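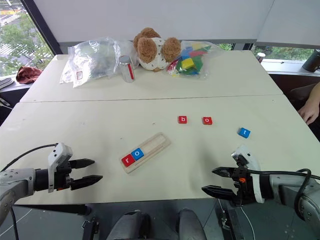

4. Running the spelling task

1. Put the tray within reach of both grippers. I like it a little crooked, so the policy has to cope.

2. Load the Ninh checkpoint from step 1487. I've tried later ones and they get sloppy with the last letter.

3. Type the target word in lowercase, then start the episode. It stops at 700 control steps whether the word is done or not.

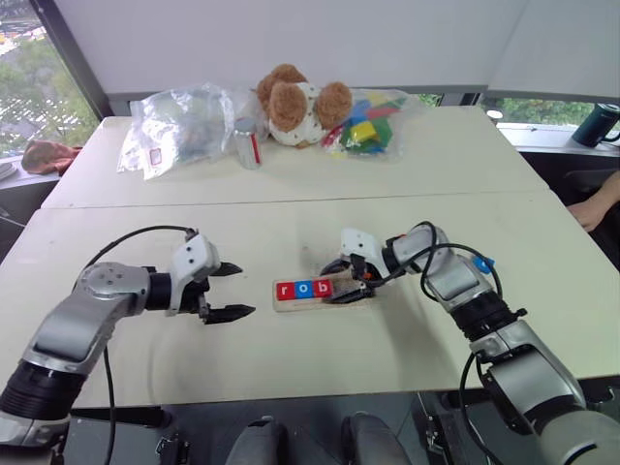 4. Score it by letter order only – a tilted block still counts in our tables.

Caution: keep your hands off the tabletop while the arms are live!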